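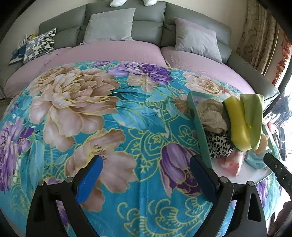
If you sell things you make, the money side can be set up in one evening, and I promise it's more fun than it sounds! I ran my little sewing business out of my everyday chequing account for far too long, with fabric money and grocery money all in one soup, and every February I paid for it with a week of scrolling through old transactions. A turquoise cloth with big beige and purple flowers is just the sort of thing I mean: is it stock, is it a sample, or did I buy it because I love peonies? The bank statement won't tell you. A proper payments setup will, and I'm going to walk you through mine, start to finish.

What you'll need

Government ID, your business number if you have one, your everyday bank login, and a phone that can receive texts. A cup of tea helps. I started at 7 in the evening and was done before bed, with one break to hunt for my passport.

Step 1: Open a separate account

Do this first, before you touch any payment app. It doesn't have to be a fancy business account. If you're a sole proprietor trading under your own name, ask your bank or credit union whether a second personal account is allowed for business use (some say yes, some say no, so do ask). If you trade under a shop name like I do, you'll probably need a business account and your registration papers. My shop is Flondinness, and the teller wanted the spelling to match the certificate letter for letter.

Ask about the monthly fee, the number of free transactions, and whether incoming electronic transfers count toward that number. At my branch they did. I'd never have guessed.

Step 2: Pick one way to take payments

Just one, to begin with! I know it's tempting to sign up for everything. Look at how people pay you now. If most of your sales are at markets, you want a card reader or tap-to-pay on your phone. If most are custom orders over email, you want payment links. I do both, but I started with links and added tap later, and I'm glad I did it in that order.

When you compare providers, look at these:
The percentage taken per sale
The flat fee per sale, which bites hard on small items
How long the money takes to land in your account
What happens to the fees when you give a refund
Whether you can talk to a person

Donnie Geddes, who has the soap table beside mine at the Rutherford market, sells mostly single bars. The flat fee was eating him alive, so he now bundles bars into sets and his fees per dollar have dropped beautifully.

Step 3: Verify your identity

Have good light and a plain surface ready for the ID photo. Type your name exactly as it appears on the ID, middle name and all. I left mine off and had to start again. Your account may be limited until this step clears, so don't do it the night before a big market.

Step 4: Link your bank account

You'll either log in through the provider's bank connection or type in your transit, institution and account numbers. I prefer typing. Check them against a void cheque or your bank's direct deposit form, twice. Some providers send a tiny test deposit and ask you to confirm the amount, so keep an eye out for it.

Step 5: Turn on the security settings

Two-step sign-in, please, before a single dollar goes through. Use an authenticator app if it's offered. Then turn on alerts for every payout and every change to your bank details. Write your recovery codes on paper and put them somewhere that isn't your sewing basket.

Step 6: Send yourself a test payment

My favourite part! Make a payment link for a small amount, pay it with your own card, and follow the money. Note when the payment shows up, what fee came off, and when the payout arrives. Then try a refund. You want to meet the refund screen when you're calm. (Check the provider's rules first, as a few don't like you paying yourself. Ask a friend in that case. Jayanthi Pinto did mine.)

Step 7: Move your tax money

Each time a payout lands, I shift a share of it to a savings account nicknamed "not mine". The right share depends on your income and where you live, so have a bookkeeper look at your numbers.

Step 8: Match things up once a month

Download the payout report, put it beside your bank statement, and tick things off. Mine takes less time than threading the serger. If a payout looks short, it's nearly always fees or a refund you forgot. I once spent an hour chasing $121 and found it sitting in the next day's deposit.

A few questions I've been asked

Can I keep a balance in the payment app? You can with many of them, but find out how that money is held and protected before you let it build up. I sweep mine to the bank every payout.

What if a customer disputes a charge? Answer quickly, and attach the order message, the receipt and the tracking. Keep those together in a folder for each order.

Do I need to charge sales tax? Depends on your sales and your province. Check the current threshold before you set up your prices, and you can switch tax on in most apps under the item settings.

Next month I'll go through setting up tap-to-pay on a phone, including what I do when the market hall has no signal.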